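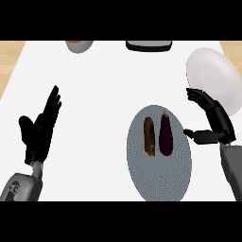
Tasora has had hands in the simulator since May, and I'm still way more excited about it than anyone I live with! I did the kitchen table setup first: white top, big plate off to the right, round gray placemat with an eggplant on it and that brown sausage-looking thing right next to it. The gap between those two is narrow, and black fingers over a dark purple eggplant are murder on my contact debugging - I may just recolor the fingertips.

Out in the garage the real arm is slower going. Ademir Lacerda cut me new wrist brackets (thank you!!) and I've logged 1,443 grasp runs on the Toklow controller, but the thumb servo still buzzes. Next up is swapping the cable - then another 100 runs.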